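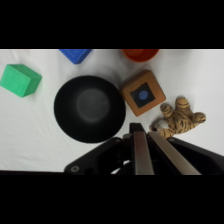

Figure 3. Wrist camera view of the demonstration table, with the black bowl, wooden cube and toy tiger within reach of the two fingers.

4.2 Open day trials at Stukiveck

Last updated: April

The second set of trials was run during the public open day at the Stukiveck site. The arm, the Hilau controller and the grasp planner were the same as in Section 4.1. Visitors chose an object and a place to put it, and a member of staff typed the request. No changes were made to the planner between requests.

The objects were blocks, bowls and soft toys laid on a white cloth (Figure 3). The cloth was kept from the laboratory trials so that the background would match, although it creases easily and the creases sometimes gave false edges in the segmentation step. Object positions were not fixed. Visitors were allowed to move things between requests, and many did.

We logged 372 requests, of which 29 were dropped because the wording named an object that was not on the table. The remainder were scored by the rule given in Section 3: the object must be lifted clear of the cloth and released at the target. A second attempt was allowed only if the first had not moved the object.

Rigid blocks gave little trouble. Soft toys were harder, as the planner takes its width estimate from the outline seen at the wrist, and a limb that sticks out makes the body seem wider than it is. Dark bowls gave poor depth readings on the inner wall, so for these the release height was set from the rim. The same problem was met in the Skastine trials, where the correction was first used.

Queue times were not recorded. The room lighting was left on throughout and the blinds stayed open, so the afternoon requests were made under more uneven light than those in Section 4.1.

Shares: 29 | Comments: 0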